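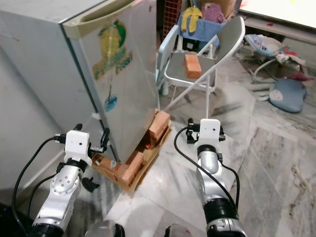 Search the list archive Search Advanced

home-robot-practice mailing list
Re: Appliances in home sessions, draft rules
Posted by Aliki Theodorakopoulos, Sunday, 9:40 pm

Hi all,

Replying under Efren's message so the new people can follow.

> On Friday evening Efren Macapagal wrote:
>
> I've read the September draft of the home session rules twice and
> I still can't tell what section 4 wants from operators. It says
> "furniture and appliances must be stable." Stable according to whom?
> The Vernum and Cidero crews work in lived-in homes. People put
> fridges and washers up on whatever they have. If we turn down every
> home where something stands on bricks we lose a lot of the homes we
> are trying to learn from. I would like the rule to say what to
> check, who checks it, and what the operator may still do if the
> check fails. I would also like it kept to one page. Jineck's went to
> 32 pages and I never met an operator who had read it.
>
> Also, does the rule cover items the arms don't touch but could bump?
>
> Efren

Fair points. I wrote most of section 4 and it was too vague. Let me try again with the mini fridge as the case, as that is the one most of us will run into.

A small fridge on a pile of loose bricks, with flat cardboard under the bricks, should be treated as unstable until a person has tested it by hand. It does not matter that it has stood that way for years. The household opens the door from a spot they are used to and with a hand that gives. Two arms pulling on a door edge load it differently, and if the bricks under one front corner are stacked unevenly, or one of them is tipped up against the door side, that corner is where I would expect the trouble to start.

Proposed text for section 4:

4.1 Before the arms are powered, the operator looks under every appliance in the task area and writes down what it stands on.

4.2 If it stands on anything loose, the operator pushes it by hand at the top edge, from the front and from both sides. Any rocking is a fail. Do not put a hand or foot under it while doing this.

4.3 Check that the door can swing its full path without hitting the support. A brick that sticks up next to the door counts as in the path.

4.4 On a fail, the appliance is off limits for contact tasks. This means no door opening, no loading, and no wiping down. Tasks elsewhere in the room can go on if the arms' reach is limited so they can't touch it.

4.5 The operator does not rebuild the support. Ask the household. If they want to change it they do it themselves, with the robot off, and then 4.2 is done again.

4.6 Spare bricks, blocks and other heavy loose items go flat on the floor, outside the base's path. They do not stay on folding chairs or other light furniture within reach.

4.7 Children's things (bouncers, floor cushions, small clothes) are moved out of the working area before power on, and the operator confirms with an adult that the child is in another room with the door shut. If they can't be moved, the session doesn't start.

On Efren's last question, yes. I would count anything inside full arm reach, whether or not it is part of the task. Gripper cables should be in there too. A loop of cable on the outside of the arm can catch on a door handle or a chair leg, and the operator should walk both arms slowly past anything like that first.

I left out a tilt limit in degrees. Lobo tried one in their own guide and people ended up guessing at the angle by eye. A hand push is cruder but everybody can do it.

Still open: whether 4.7 belongs here or in section 7 with the rest of the rules on people in the home. I lean toward keeping it here, where the operator is already looking at the floor. Efren, you may disagree.

Please send changes as replacement wording if you can. I'll fold them into the next draft.

Aliki

Contact the list owner | Copyright remains with the authors of each message | Back to top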